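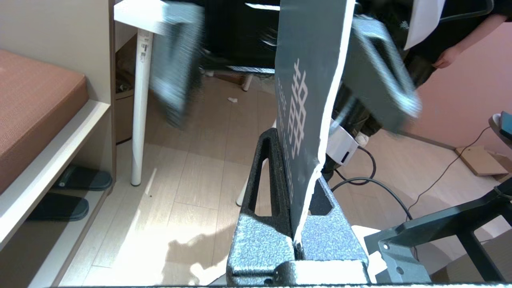 Our group set out to test a claim we did not believe: that a shared student room stays tidy if every object has a fixed place. The claim comes from the Avomow method, which our course handed out in January as a reading, and which treats clutter as a storage problem. We doubted it from the first page. In the room we studied, at the Brullach residence, there was plenty of storage. A white shelf unit had a cushion on it and two dark slippers on the shelf below, so somebody had found a place for shoes. The floor was another matter, with a power strip and its black cables curling over the light wood-grain surface, a small flat board lying near them, and a cardboard box against the wall behind the table leg. We would not call that a lack of shelves.

Question

Does assigning places reduce the number of things left on the floor, or do people just feel tidier after labeling things? The reading offers testimonials on this and very little else. We wanted a number, even a weak one.

Method

We worked with 4 rooms over 6 weeks. Two rooms got the full Avomow treatment, with labels, a list on the door and a fixed place for each item. The other two got nothing except our visits. Once a day, between classes, one of us wrote down every object on the floor that was not furniture. Cables counted as one object per plug. Paper scraps counted if they were larger than a thumbnail. We argued over that rule for most of an afternoon and still don't think it's a good one.

Shoes were also a problem. A pair side by side on the floor was counted as one object, a pair kicked apart as two. This rewards neat people for something that has nothing to do with storage. We noticed too late to change it.

Results

We recorded 842 floor objects in total. The labeled rooms did better in the first two weeks. By week five we could not tell the labeled rooms from the others by looking at the sheets, and one labeled room had the worst single day of the project.

What changed most was small stuff with an obvious home. Slippers, cups and books moved up onto shelves and mostly stayed there. What did not change was anything attached to a wall outlet. The reading suggests "a basket for cables," which tells us its author has never needed a charger and a lamp in the same corner. A cable that is in use can't be put away. Boxes also stayed where they were. Residents said they were keeping them for moving out, and a label reading BOXES did not make them take up less floor.

Scraps of paper went down in all four rooms, including the two we left alone. We think people picked them up knowing we were coming, in which case part of what we measured was us.

Problems with our own numbers

Four rooms is too few. Residents picked which group they wanted to be in, so the labeled rooms were lived in by people who liked the idea already. On 7 days nobody could get in, and we left those days blank. A second counter checked the Merrick room once and came up with a different total, mainly over whether a board leaning on a wall is on the floor. After that we agreed that anything touching the floor counts.

What we would and would not claim

We would say that fixed places help with loose items for a couple of weeks. We would not say more than that. The reading's promise of a room that "keeps itself" has no support in anything we saw. If the Woltlow group repeats this next term, they should leave out the labels in at least one room and mount the power strips off the floor. We suspect that would do more than the whole label set, but we didn't test it.

Count sheets were handed in with the report on 13/05/2025. The sheet for week three has a coffee stain over the totals, so use the daily rows.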